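# Running a Suture Block on the Bench Robot

Applies to bench technicians at the Prisport training lab. The arms now place and tie the stitches on the practice tissue. The technician sets up, watches the instrument views, and decides whether a row is accepted. Hand tying is still required for sign-off on Tuesday. 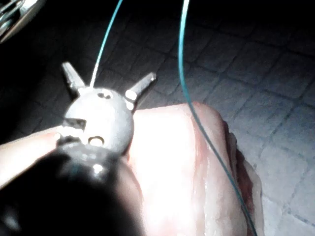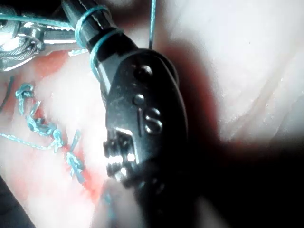
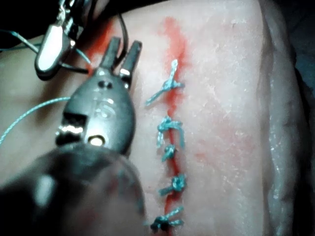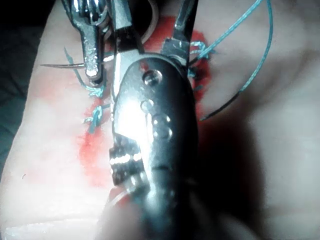 *Instrument views, teal suture thread in use.*

## Before the block

1. Log in to the Ceden console under your own ID.
2. Load work order template 1026.
3. Set the spacing and the thread tail length. Do not reuse the last operator's values.
4. Jog each arm through its full range with the jaws open.

## During the block

A block is 12 stitches. Keep one hand near the pause key and look for:

- **Thread around a shaft.** Pause, back the arm off, and clear the loops by hand.
- **Thread behind the instrument body.** Switch views before the next grasp.
- **Glare on the metal.** Lower the lamp one step. The tracker loses the jaw tips in strong reflections.

Pause after 3 failed grasps. The console does not stop on its own.

## After the block

Check every knot with a probe. Enter loose knots by position, counting from the top of the incision. Trim long tails only after the entry is saved.

## Changes to the job

Under the old Terkholm procedure, one technician tied for a full shift. One technician now supervises two benches, with a handover every 18 minutes. Expect less strain in the hands and more in the eyes. Rejected rows are logged against the program version, and no longer against the technician.

Send corrections to this page to Oluwatosin Anozie.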